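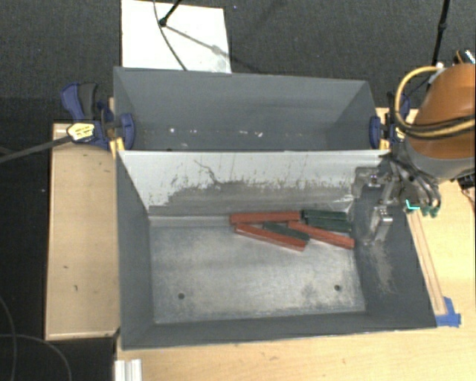
The beaver at Lerkmont has its own parking lot now. It opened in April, gravel, room for 22 cars, and a sign at the gate asks visitors to give the animals "space to be wild." When I went at dusk every spot was taken, and a man in the back row was eating soup out of a thermos with his headlights on.

I like beavers. I am less sure about what gets said on their behalf. The Goodall Valley Trust, which released the first pair, says the animals have cut flooding downstream, brought back the trout and put money into local pockets. Its glossy report gives 847 visitors for the opening month. It doesn't say how anyone knows. There is no ticket booth, and the counter on the footbridge clicks once on the way out and again on the way back. I tried it, 2 clicks for one columnist.

The flood claim is shakier. Lerkmont had a dry winter. So did Ziletti, one valley over, where there are no beavers and the creek also stayed in its banks. You would think somebody might have mentioned that before the banner went up outside the feed store.

Then there is the money. The trust spent $3,000 on a wooden viewing platform that faces a dam the beavers have since left for a quieter bend. The bakery sells a beaver tail pastry. It's fine. The owner told me she sells more of the plain rolls.

None of this is the animals' fault. They turned up in crates, looked the place over and started cutting down the willows they liked, including a few the trust had planted the year before. Zonilov County wants a pair of its own by next spring and has already picked a spot for the parking.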